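Nornwood lunch club asks for its crockery back

Mon 3 December

The Nornwood lunch club has declared a crockery amnesty. Anyone who has gone home with one of its plates or cups over the past year may return it before the Christmas dinner, no questions asked, although Priya Rosenthal would quite like to ask a few.

Rosenthal runs the kitchen at the club, which meets in the old Drakos showroom behind the bus station. She began the year with a full set of beige plates and blue cups, bought in one go when the club moved in. By the end of the autumn she was serving trifle in soup bowls and tea in whatever was left at the back of the cupboard, including a measuring jug.

"People take a slice of cake home on a plate and they mean to bring it back," she said. "I believe them. I have a casserole dish at home that belongs to my sister and I mean to take that back as well."

The cups are harder to explain. They have no handles and they are no use for anything very hot, a complaint the members have made at every opportunity since they arrived. They have still managed to disappear in quantity. One came back last week full of hyacinth bulbs, which were doing well.

The club expects 60 for dinner and would rather not hire. A quote from Clamon, the catering supplier on Ilitis Road, came to over 900 pounds once glasses, delivery and a deposit against breakages had been added. Rosenthal said that for that sort of money she would serve the sprouts on napkins.

Paper plates were suggested at the last meeting and received badly. Several members recalled the summer barbecue, when the potato salad went through.

The plates wanted are the plain beige ones with a narrow rim and brown speckling on it. The cups are a light purplish blue, smooth, and narrower at the base than at the mouth. 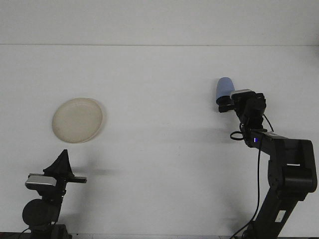 Chips and scratches are forgiven. So are cups that have spent the year holding toothbrushes, provided they have been washed first — and then, Rosenthal added, washed again by her.

A box has been left inside the front door for those who would prefer to do this without being seen. It took in 18 pieces over its first weekend, along with two gravy boats that have never belonged to the club and a fish slice with someone's initials on it. The owners can have them back by asking in the kitchen.

The box stays out until the day before the dinner. Tickets are still on sale at the door on lunch days, and the price includes a plate for the duration of the meal.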